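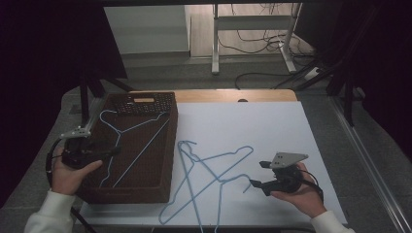

Dogbe: picking up things that hook on to other things

README and data card, version 4
Last edited Sep 9, 2025

What is in here

Dogbe is a set of 2990 two-handed demonstrations, recorded with hand-held grippers, of people moving thin, awkward, mostly hollow objects in and out of baskets. Wire clothes hangers make up the bulk of it. We chose them after reading a good many papers in which a robot picks up a wooden block, and wondering what the block had ever done to deserve such an easy life.

The question behind the set is a narrow one. When two hangers are tangled, does a policy learn to part them if it only ever sees clean demonstrations, or does it need to see people get it wrong first? The short answer is further down, under Results. The long answer is in the write-up, which is still being argued over.

Splits

train: 2212 episodes
val: 178 episodes
test: 600 episodes, collected at our second site in Stundotbridge

Training and validation were recorded in Drandale. The test site has a different table, different lights and a draught. We tried to get rid of the draught and then decided it was a feature.

Fumbles

An episode is tagged "fumble" if the person drops an object, closes on air, or lifts one hanger and finds a second coming along for the ride. Fumbles are kept whole, including the recovery. Most collections throw these away, and so did we until April, when we went looking for examples of untangling and discovered that we had carefully deleted them all.

The tag is put on by hand after recording. Two people label each episode and a third settles disputes. The disputes are mostly over what counts as "closing on air" when the air has a hanger in it.

Fields

left_pose, right_pose: position and rotation of each gripper, in the table frame
left_width, right_width: jaw opening in millimetres
head_rgb: colour video from the head view
fumble: 0 or 1
recovery_start: time in seconds, blank if fumble is 0
object_set: a short name for the objects used
note: free text, often unhelpful

Please read the note field before you complain about an episode. One of them says only "sorry".

Results

We trained the same policy twice, with the same number of episodes each time: once on clean episodes alone, once on a mix of clean episodes and fumbles. On single hangers there is nothing to choose between them. On tangled pairs the mixed policy does better, and most of the gain comes after the first failed grasp. The clean policy, having missed, tends to repeat the same move with great confidence. The mixed policy backs off, shifts one gripper along the wire and tries from the side, much as our demonstrators do.

We had expected the mixed policy to copy the mistakes as well. It does, a little. It is slower to commit to a first grasp, and now and then it opens its jaws halfway through a lift for no reason we can find. If you work with single objects only, train on the clean subset and save yourself the bother.

Masking out the moments just before recovery_start gets rid of some of the dithering and keeps most of the benefit. We recommend it. The loader does it if you pass mask_fumble=1, which is off by default because we changed our minds after the default had been set.

Known problems

Thin wire is hard to see against dark surroundings. Any method that relies on depth should expect holes where the hanger ought to be.

Gripper tracking slips when the two hands come very close together. Affected stretches are marked in the note field as "slip", "slips" or, for one long afternoon, "slp".

The hooks are not labelled separately from the rest of the hanger. They should have been. Bukemmont, our labelling tool, has a box for it – we found the box too late.

Demonstrators were all right-handed. A mirrored copy of the set is easy to make, but it gives you left-handed poses with right-handed habits, and we have not tested what that does.

Use

Free for research. Please cite the version number as well as the name, as versions 1 to 3 have no fumbles in them and the results will not match. Faces are not included in the release. If you find one, tell us the episode number and we will pull it the same day.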